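**Ticket 126: front office tower, beeps and sulks**
Opened: Friday, February 19, 2021
Handled by: Hanne Ragnarsson
Status: waiting on parts

**Reported problem**

"Computer makes noise, then doesn't." Thank you, accounts. After some gentle questioning this became: press power, fans run, a few beeps, nothing on the screen, and after 13 seconds or so of my patience I hold the button down and go get coffee.

The user also reports that it "was fine in October." So was I.

**Tried before opening the case**

- Different monitor. No change.
- Different monitor cable. No change, although the old one had been shut in a drawer at some point and is now in the trash.
- Different outlet. The first one was shared with a space heater. I have opened a separate ticket about the space heater.
- Unplugged everything on the back except power and video. Still beeps.

**Opened up**

Side panel off, tower on its side on the slatted bench.
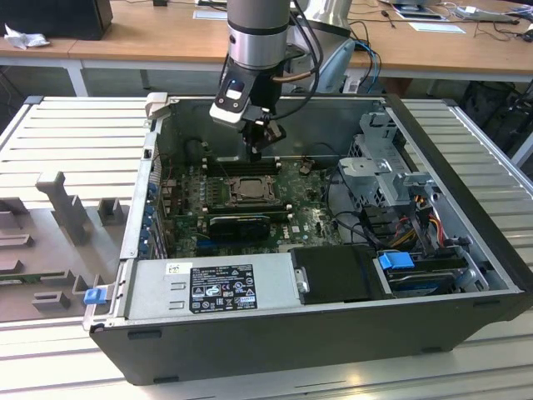
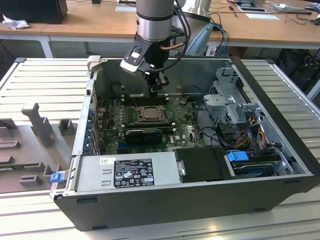 Memory is my first suspect, as it is every time one of these beeps at me with a blank screen. The slots run in a row just above the CPU socket, which is about as reachable as anything gets in a Dell tower of this style. The graphics card lies below the socket and can stay put until the memory has been ruled out. The blue parts are the ones you're meant to pull or flip: the drive latch, the release tab by the power supply, the column of tabs along the rear edge. If a part is plain gray metal and won't move, please stop asking it to.

**Notes for whoever picks this up**

1. Power cord out before you touch anything. I mean out of the wall.
2. Test one memory stick at a time, then the same stick in the next slot. Write down which was which. Last time the notes said "the other one."
3. Keep the red, yellow and black power leads clear when the side panel goes back on.
4. The hard drive is not a suspect. It holds 500 GB of spreadsheets that Chou in accounts describes as irreplaceable and that Brumeo, our backup service, has not copied since October. Run a copy first if you get it to boot.

**Parts**

2 memory sticks requested from Brirnau. Their site says in stock. Their phone says otherwise.

**User contact**

Chou has the loaner laptop, named Nesta on the asset list, and dislikes the keyboard. Noted, and closed as a matter of taste.

Next update when the memory arrives.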